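4.2 Block handling on a reflective surface

The household and shop-floor chores listed in Section 3 share one basic step: a small object has to be picked up from a surface and set down in a known place. Clearing a counter, sorting fasteners and loading a parts tray all depend on it. Before scoring the longer chores, we therefore tested this step alone on the Gelden bench, using the Clasis control software in its standard configuration.

The choice of surface was deliberate. Much published work on grasping uses matte tables under even light, while kitchen tables and finished workpieces are often polished. A varnished board returns strong highlights to an overhead or side camera, and these highlights can be mistaken for the edges of an object. A sheet of white paper gives the vision system an area of high contrast, but folds and creases add shadows of their own. Figure 5 shows the work area from two viewpoints.

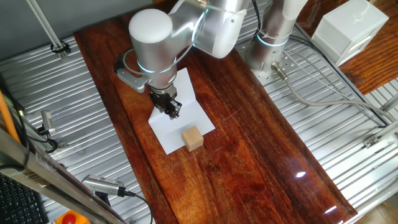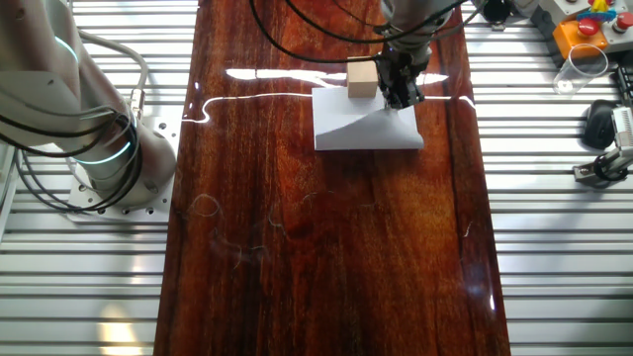

Figure 5. Work area for the block handling task, with a small light-tan wooden block on white paper over a varnished wooden surface. In both views the gripper is near the block. Reflections are visible on the varnish.

Each session consisted of 30 attempts, and the block was moved by hand to a new starting position before each one. An attempt was scored as complete only if the block was lifted clear of the paper and put down inside the target area without help from the operator. Attempts in which the paper moved with the block were scored separately. Across all sessions the Gridbridge archive holds 2,936 scored attempts, and the results by surface type are given in Table 5.

Two limits on these results should be noted. First, the block is rigid, light and regular in shape, and success with it says little about cloth, cutlery or bagged goods. Second, an operator remained at the bench throughout, a condition few homes or small shops could meet. The Tarawneh protocol, applied in Section 4.3, removes the operator after the first 30 minutes and introduces objects that the system has not handled before. We treat the block task as a lower bound on difficulty, and a system that fails it on a polished surface was not advanced to the chore trials.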